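Does the Bucket Method Hold Up? Carrying and Clearing in a Small Room
Final report, Household Work Methods, spring term
Group 4: Nyokabi Mohamedi, Njoroge Waweru, Kerubo Nyanda
Supervisor: Jeptoo Athumani

1. Why we picked this

The course reader gives two pages to what it calls the bucket method. One person carries one container around a room, everything that doesn't belong goes into it, and the container gets emptied outside the door. The reader says this is faster than carrying things out by the handful and that it leaves the room "calmer." No source is given for either claim. A handout from Retula, the storage shop that sponsors the department's equipment shelf, says the same thing in nearly the same words, and Retula sells buckets.

We wanted to see if a container saves time in a room that is already small, where the door is never far away. Our guess going in was that most of the advice was written for big houses. We also had doubts about the word "calmer" and decided early on that we would not try to measure it.

2. What we did

We used the small study room on the ground floor, the one with the parquet. Before each trial the room was messed up from the same box of objects: paper, pens, two mugs, cable ties, socks, a stapler, food wrappers, and a lot of small plastic pieces from a board game that Kerubo was willing to lose. The person clearing had to leave the desktop, the chair and the floor free of box objects. Time stopped when the last thing was outside the door.

There were three ways of working. By hand meant no container at all. Bucket meant the bucket stayed with the person the whole time. Parked bucket meant it sat in the middle of the floor and things were brought to it. We added the parked version ourselves after Njoroge noticed in the practice runs that he kept putting the bucket down anyway.

Full trials came to 196, shared between the three of us over September and the month after. We threw out 9 of them, mostly for forgotten objects found under the heater.
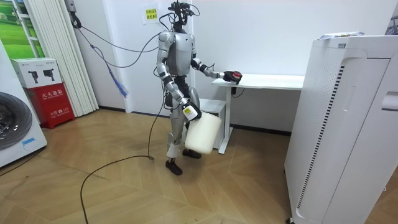 The bucket method depends on what the other hand can do. With a handle in one hand you have only one left for the desk, and the desk is where most of our time went. Flat paper against a smooth top is hard to pick up with one hand, and all three of us ended up sliding sheets to the edge and pinching them there. How you hold the bucket matters too. Gripping it by the rim, the way the robot has the white one while its other arm reaches out to the desk, keeps the bucket from swinging into the furniture, but it also puts fingers where things are supposed to drop in. Nyokabi liked the rim grip and Njoroge hated it. The reader assumes there is a handle and that you will use it, and says nothing about what happens when the bucket bangs against your knee at every step.

3. Results

For the small pieces the bucket won, and it wasn't close. Picking up game pieces by hand means a fist that fills up and leaks. With the bucket beside you on the floor you can just sweep them in. We accept that part of the claim.

For paper, mugs and the stapler we could not find an advantage. Two mugs can be carried out in one hand. The hand trials were slightly faster when the mess was mostly large objects, although the difference was small enough that one slow trial could wipe it out, and we don't want to lean on it.

The parked bucket came out best overall for two of us and worst for Kerubo, who tended to clear the room in circles and kept ending up on the far side from it. We had expected it to be a compromise between the other two. We don't have a good explanation for why it split us this way, and with three people it may be nothing more than personal habit.

One result we did not plan for: emptying. The reader times the clearing and stops there. Once the bucket is outside the door, somebody still has to sort socks from wrappers from staplers. When we timed sorting too, in the last block of trials, the bucket lost most of what it had gained. A person working by hand sorts while they pick, because they can only carry a few things and those are usually alike. We think this is the weakest point of the whole method and we are surprised that neither the reader nor the Retula handout mentions it.

4. The second container

Muthoni Mushi from Group 2 lent us a divided caddy, the Valico, which is supposed to solve the sorting problem. It has 4 compartments. We ran a short series with it and our opinion is mixed. Sorting was quicker at the end. Clearing was slower, since you stop and think before each drop, and the caddy is wide enough to catch on the door frame. Njoroge stopped using the compartments properly after a few runs and threw everything into the nearest one, so his times are really bucket times. We left them in the table but marked them.

5. Problems with our own work

We knew the box of objects very well by the end. Anyone who has picked up the same stapler that many times gets faster whatever they are carrying, and we did not shuffle the order of the methods until fairly late. The hand trials came first, so they probably look worse than they should.

The floor helped the bucket. On parquet the pieces slide and can be swept up. We tried a few runs on the carpet in the corridor and the pieces stayed where they were. Those runs are not counted.

Our supervisor asked if up to 200 trials was too many for a question this small. Possibly. We would have learned more from fewer trials and more people.

6. What we would say to the reader's authors

A container helps when the mess is small, loose and all of one kind. It should be put down when there is a desk to clear. The time saved should include the sorting, or it should not be printed as time saved. As for "calmer," Nyokabi says the room felt the same to her whichever way it was done, and Kerubo says it felt worse with a full bucket standing outside the door.

The timing sheets are in the group folder under Cirura, along with the list of box objects. The caddy has been returned.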